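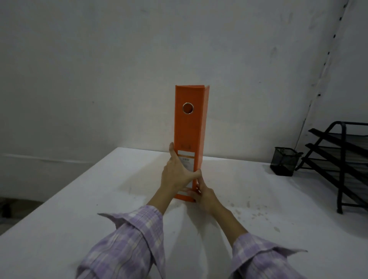

4.2 Collecting demonstrations of two-handed office tasks

We came to the desk tasks fairly late in the project, and we are glad we did, because they taught us more about the two hands working together than the kitchen tasks had in all the months before. The Hamley set holds 481 demonstrations of people handling ordinary office supplies, each recorded from a head-mounted view so that the policy learns from much the same vantage point the robot will have when its own turn comes. Eighteen of our tasks call for both hands at once, and it is these we would like to dwell on here.

Figure 6. A demonstrator steadies an orange ring binder upright on the table, spine toward the viewer. The left hand wraps the spine edge while the right holds the lower right corner.

The binder task sounds almost too simple to write up. A binder has to be stood on its bottom edge and kept there, and yet the object is tall and narrow, and its cover is free to swing open, so the contact points matter a great deal. In Figure 6 the two hands have quite different jobs — one grips along the side, the other stays low where the binder meets the tabletop. Our labeling scheme, which we borrowed from the earlier Wesby study and then changed more than we had planned to, gives each hand its own role at every time step, and a grasp like this one is marked as "grip" for the left and "brace" for the right.

We trained the Turnora policy twice, once with these role labels and once without them, keeping everything else the same, down to the 800 training passes. The version with labels was noticeably steadier at keeping the binder upright, and it was also (to our pleasure) better at recovering when the cover began to swing. The version without labels tended to send both hands to the same height, where they pushed the binder back and forth between them. We return to this habit in Section 6, where we look at whether it also shows up with boxes and folders.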